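Workshop tips from the Trisirau bench

I keep this page for anyone who runs pick-and-place trials on a table that everybody else also dumps their stuff on. Ours is one of those tables!

1. Leave the clutter out

We ran 372 grasps on a bare tabletop for the Skesemen study and 372 more with the usual junk left lying there. The policy trained on the messy table did better when we moved it to the Drilwood lab – it placed 158 cylinders in a row before the first drop. So now I don't tidy before recording (my favorite finding ever).

2. Put a felt mat under the work

Blocks slide on a slick white table, and then your start positions drift all day. A big felt mat cut that down a lot for us. I like a dull color, so bright orange cylinders stand out against it.

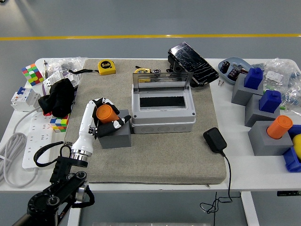
3. Grab from the top and front

Ho-yin Chuang compared this with a side grasp on cylinders lying down. Top and front won, 90 percent to a much sadder number. Curl the fingers, lift just clear of the block, then turn.

4. Keep loose screws in a tray

Yes, I know, I'm one to talk. Any shallow tray will do.

5. Write down the failures too

Tam, our logging script, saves every miss with a one-line note. We have 775 notes so far, and I go back to them more than I do the good runs. Most of mine say "let go too early."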